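The Office of Weights at Stuston

The Office of Weights at Stuston opened at nine each morning, Sundays excepted, and closed when the Deputy Assessor judged that the light was no longer fair to the scales. Babak Farahani had held the post of Deputy Assessor under 3 Assessors, none of whom had visited the building more than once.

It was the rule of the Office that every measure in use in the district be brought in, tested against the standard, and stamped. In practice, few people came. The grain merchants had bought their own scales from Saltance, and the chemist sent his weights by post. Mr Farahani entered each of these absences in the register, under the heading Not Presented.

On a Friday in February, a woman came to the counter with a stone wrapped in a tea towel. She gave her name as Shokri and her address as Ullar, on the far side of the river.

"I wish to have it stamped," she said.

Mr Farahani informed her that the Office did not stamp stones. She replied that this one had been used in her family to weigh flour, wool and, on two occasions, an infant, and that it had never been disputed. He asked what it was held to weigh. She said that it was held to weigh one stone's worth, meaning that stone.

He consulted the regulations. A measure was defined in them as any object by which a quantity was agreed between parties. He read the passage twice, the second time aloud, and Mrs Shokri nodded as though he had at last come to the point.

The stone was accordingly placed on the lower pan of the great balance. It came to 2936 grams. Mr Farahani wrote the figure in the register and turned the page towards her so that she might sign.

"It will need a name," he said. "The form requires a name for the unit."

"Ullar," said Mrs Shokri.

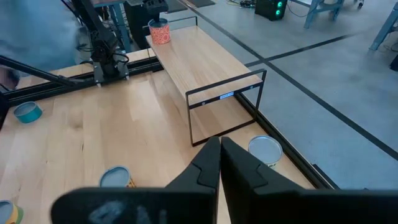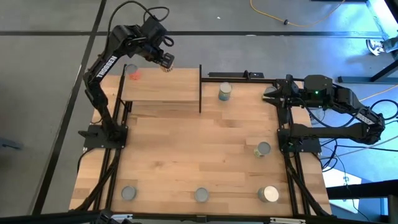
The certificate was issued that afternoon, in two copies, and the Ullar became a lawful measure in the district of Stuston. Mrs Shokri asked what should be done with the stone between uses, and was told that a standard must be kept level and away from draughts. She had a table at home, she said, a pale wooden one with the grain showing, much like the tabletop in the first view here, and her mother had always stood the stone on that. Mr Farahani wrote "table, wooden" in the column for Place of Custody. He then found that the stamp would not take on the stone, which was too hard, and after some thought he stamped the tea towel.

The Assessor wrote in the spring to ask why the returns from Stuston now gave the flour in Ullars. Mr Farahani replied by the next post, enclosing the regulation, and asked whether the Assessor wished to present a measure of his own. There was no answer to this letter. He entered it in the register under the usual heading, and went to see to the scales.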